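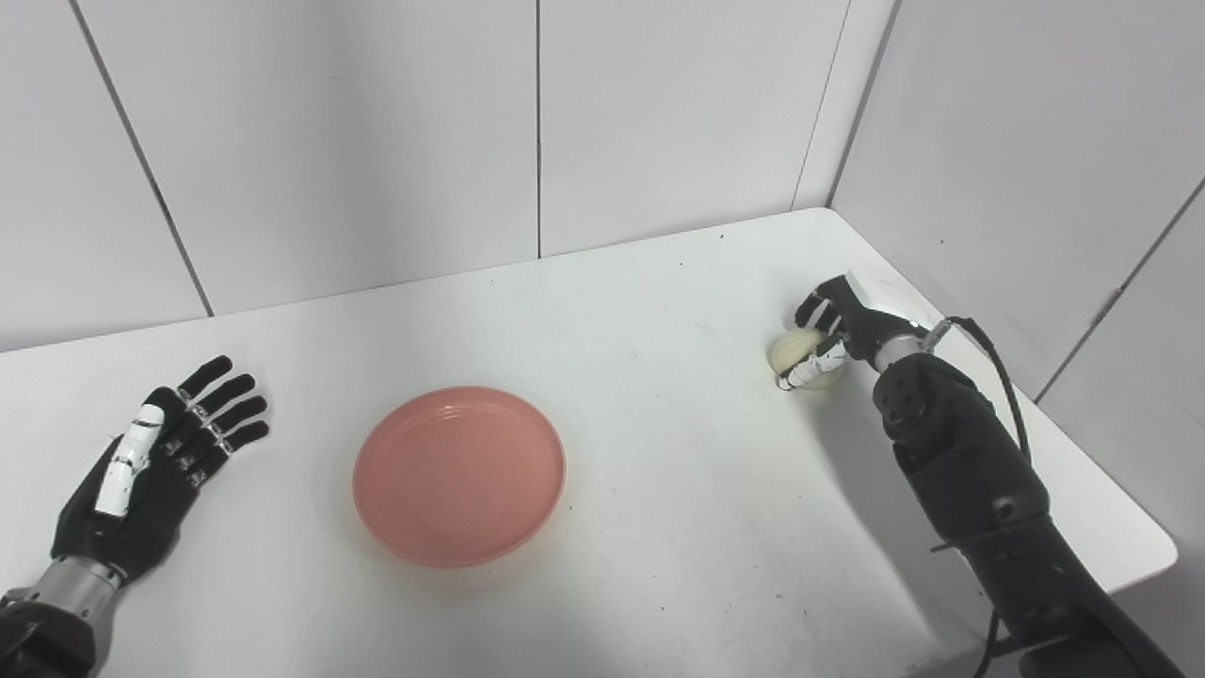

A white table set against light gray wall panels.

How to Clean Smooth Wall Panels in Shared Workrooms

These instructions apply to rooms fitted with large smooth wall panels at the Arkport and Durbridge sites. They replace the sheet issued in August. Painted drywall and tile are covered separately.

Before you begin

Reserve the room for at least 70 minutes. Move furniture far enough from the wall to allow a person to stand behind it. Turn off wall outlets at the room switch and cover them with tape.

You will need two buckets, a mild dish soap, four soft cloths, a soft toothbrush and a step stool. Do not use scouring pads or any product containing bleach.

Cleaning the panels

1. Dust the wall from top to bottom with a dry cloth.
2. Add one capful of soap to a bucket of warm water. Fill the second bucket with plain water.
3. Wring out a cloth until it no longer drips. Wipe one panel at a time, starting at the lower edge and working upward to prevent streaks.
4. Clean the seams with the toothbrush. Water must not be allowed to stand in a seam.
5. Rinse with plain water and dry each panel before moving to the next.

Marks that remain

Pencil and shoe marks may be treated with a damp cloth and a small amount of baking soda. Test the lowest corner of the panel first. Ink should be reported to Building Services at extension 615.

Record the work on Form 507 and leave it in the tray outside the supply room. Loose or cracked panels are reported on Form 909.

Revised September 2025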